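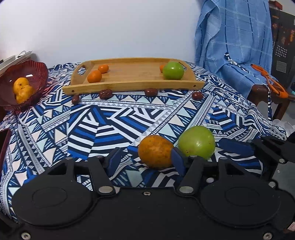
Hemming a printed tablecloth without wavy edges
Reading time: 2 min
Print | E-mail this thread

brevwood_sews
October 10, 2022
I'm making a cotton tablecloth for my sister and the long sides come out wavy every time. The fabric is Rilero, the mid-weight kind, 56 inches wide. I washed it first and did a double fold hem, one inch. I ripped out one side already and it waved again. What am I doing wrong?

M. Gallardo
Did you cut it with the print or with the grain? Those are different things on cheaper prints. If the pattern was printed a little crooked and you followed the stripes, your edge is off grain and it will stretch while you sew.

brevwood_sews
With the print. It has a big zigzag and I wanted it even along the edge.

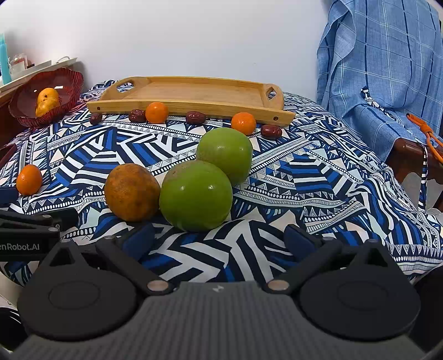 M. Gallardo
Then I'd start there. Pull one crosswise thread near the end and see where it runs. If it drifts more than an inch from the print over the full width, you have to pick one or the other. I pick grain. A crooked stripe bothers people less than a ruffled hem.

lorente40
I disagree. On a bold geometric the crooked stripe is the first thing anyone sees, and it gets worse on a square table. Cut with the print and deal with the stretch another way. Lower the presser foot pressure, lengthen the stitch to 3 mm, and starch the edge before you fold it. I've done it that way since I got my Standarora 823 and the hems lie flat.

M. Gallardo
They lie flat until the first wash, Iñaki. Starch rinses out.

lorente40
Mine have been washed plenty. The one I made in August has been through the machine every week.

tessa_k
You could skip the fold and use mitered cotton binding. Straight grain strips, not bias. It holds the edge.
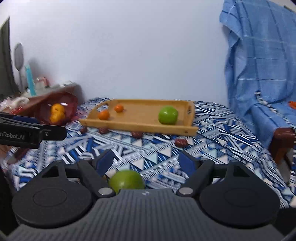

Cut the strips 2 1/2 inches and press them in half. It takes longer, but you keep the full drop on the sides, and with 56 inch fabric you don't have much to give away.

brevwood_sews
I pulled a thread and it's off by almost two inches. I'm going to try the starch on the side I ripped out, and if it waves again I'll do the binding. Does the foot pressure dial matter if mine only has three settings?

lorente40
Use the lowest one and test on a scrap.

M. Gallardo
Cut the scrap from the same edge, or the test won't tell you much.

Contact | Copyright Valcárcel Sewing Boards | Back to top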